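About us – Trevano Small Goods Sorting, Clastside
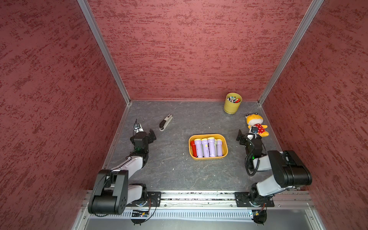 What does Trevano do?
We sort, check and repack small household and desk goods that have been returned to shops, left over at the end of a line, or cleared from offices. Typical items are torches, staplers, pens and markers, and soft toys. Goods arrive mixed and leave in single-type trays with a written count and condition grade.

Background

Trevano was set up by Sylvain Marty, who had previously run the returns desk at a stationery wholesaler. The firm began in a single unit at Clastside with 2 benches and a hand trolley. We now occupy the whole of the ground floor and part of the yard store at Tordale, where bulk cartons are held until there is bench space for them.

We do not sell to the public. Our customers are shops, schools and office suppliers. The longest-standing of these is Girard, whose mixed returns we have handled since the second month of trading.

How goods are sorted

Each consignment is given a sheet on arrival. The carton is opened, loose packing is removed, and the contents are tipped onto a clear bench. Items are separated first by type and then by size. Colour is used as a third sort only where the customer asks for it, as a mixed-colour tray is acceptable for most resale.

Torches are laid side by side in a shallow tray with rounded corners, all pointing the same way. A torch placed the wrong way round takes up more width at the head and can stop the row from lying flat. One tray holds one model. A different colour of the same model may share the tray and is noted on the sheet.

Pens and markers are stood upright in round cups, caps up. Uncapped pens are taken out and tested on scrap paper. Those that write are matched with a spare cap where we have one; the rest are put aside for disposal.

Staplers are checked for a full close and a clean return of the arm. We open the magazine, remove any part strip of staples and fire one test staple through two sheets. Printed labels on the body are left in place unless the customer has asked for them to be removed. Label residue is cleaned off with a cloth and a mild solvent.

Soft toys are kept away from anything with ink in it. They are inspected at the seams, around the eyes and at any join between clothing and body. A toy with a loose eye is withdrawn. Clothing stays on the toy during inspection and is lifted only to check the seam underneath.

Condition grades

Grade A: complete, clean, no visible wear. Suitable for full-price resale.
Grade B: complete and working, with light marks or missing outer packaging.
Grade C: working, with clear cosmetic wear. Usually sold in mixed lots.
Grade D: incomplete or not working. Held for parts or recycling.

Grading is done by one person and checked by a second. Where the two disagree the lower grade is recorded.

Capacity and terms

The minimum consignment is 50 items. The largest we accept in a single booking is 525 items, after which the work is split across two sheets and invoiced separately. Of the last 97 consignments, 2 were returned to us for a recount – both were pens, and both were corrected the same week.

Batteries should be removed from torches before dispatch. If they are left in, we remove them and add a handling line to the invoice. We do not accept leaking cells, aerosols, glass or anything with a fixed blade longer than a pencil sharpener's.

Trays and cups belong to Trevano unless they have been bought outright. Customers who keep them beyond the agreed period are charged at replacement cost. Please return them empty and stacked, with the cups packed separately, as a cup wedged inside a tray tends to split at the rim.

Visits and deliveries

Deliveries are taken at the Clastside entrance from 8.30 am until 3 pm. Drivers should use the left-hand bay and report to the hatch with the consignment note. The Tordale store has no reception and cannot sign for goods.

Customers who wish to see their own goods being sorted may arrange a visit through the office. The stock check takes place in May, and bookings for that month are limited to existing accounts.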